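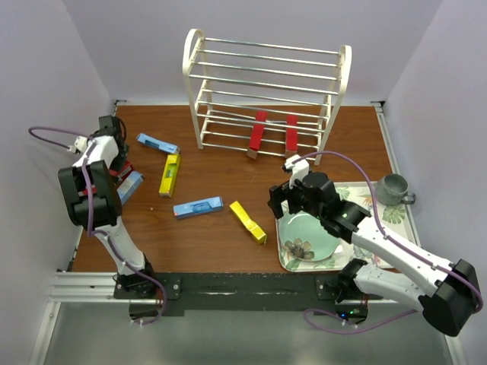

Rutilio says the planning board will never let them go to 30 stories on the Cunomer lot, and that I should stop getting my hopes up every time somebody posts a new drawing. He told me this on the phone before I'd even had my coffee, and then he talked for a good while about setbacks and shadows on the schoolyard, and I let him, because he does know his zoning and I like hearing him get worked up.

I still think he's wrong, dear diary, or at least half wrong. The old Surness warehouse on the next block was supposed to be impossible too, and now it has 63 apartments in it and a bakery on the corner with the best rye bread I've had since I moved here. I remember the meeting for that one. People stood up and said the street would be ruined, and a man in a green raincoat read us a poem! The street looks fine to me. There are lights on in the evenings, and I don't mind walking home from the bus anymore.

So after lunch I walked down to the lot to see it for myself, the long way, past the Plikitdale footbridge (still closed on the north side, still the same orange fence). There isn't much to look at yet. They've taken down the billboard and drilled some test holes near the back, and somebody has painted little pink numbers on the sidewalk where I suppose the gas line runs. The notice is up on the Villanueva Street side. It says a tower on a brick base, with shops along the front and 2 levels of parking underground, and room for 97 bicycles, which made me smile, as I can't remember when I last saw more than a handful tied up along there.

What I'd really like is for them to keep the brick low and plain and put the front doors right on the sidewalk. The drawing shows a sort of glassy lobby set way back behind planters, and I've never once seen planters like that stay alive through a winter. I wrote it all out for the comment form when I got home, and then cut it down when I saw how small the box was, and then added the part about the planters back in.

Vangelis Vlachopoulos called around six to ask if I was going to the September meeting, and could he have a ride. I said yes to both. He wants to talk about the loading dock and I want to talk about the doors, so we'll have to sign up early. Must remember to look for my folder with the old site plan in it. I think it's under the sweaters.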